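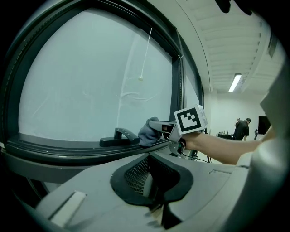
3.2 Driver overhead

We measured the cost of submitting small draw calls under two releases of the Mekier graphics driver. Each test was run 7 times on the same desktop machine, and the first run was thrown away to let the shader cache fill. Figure 2 plots the median frame time for each scene.

The newer release was faster in three scenes and slower in one, Ogilvie, where the processor spent 68 per cent of each frame inside the driver. Gunn and Geddes saw a similar slowdown in their tests - though on older hardware.

Figure 2. Median frame time by scene and driver release. Lower is better.

Memory use did not differ between the releases.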